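Conon opens parts sorting hall in Skiltuscombe

Oct 31, 2024

Parts supplier Conon has opened a sorting hall on the edge of Skiltuscombe, moving work that had been split between two rented units in Pedon.

The hall handles push buttons, battery cells and other small electrical parts for repair shops and panel builders. It employs 53 people, 7 of them hired in September.

"We were driving the same boxes back and forth all day," said site manager Mi-kyung Ban. "Now the buttons and the cells come in through one door."

Parts are sorted by type and color before they are bagged. Almost 100 customers are supplied from the site, according to the company.

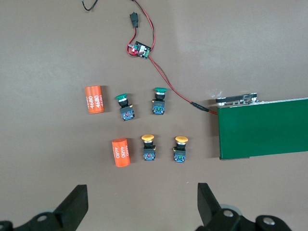
Push buttons with green and yellow caps and orange battery cells marked 4680.

Conon said its office in Yimer will stay open.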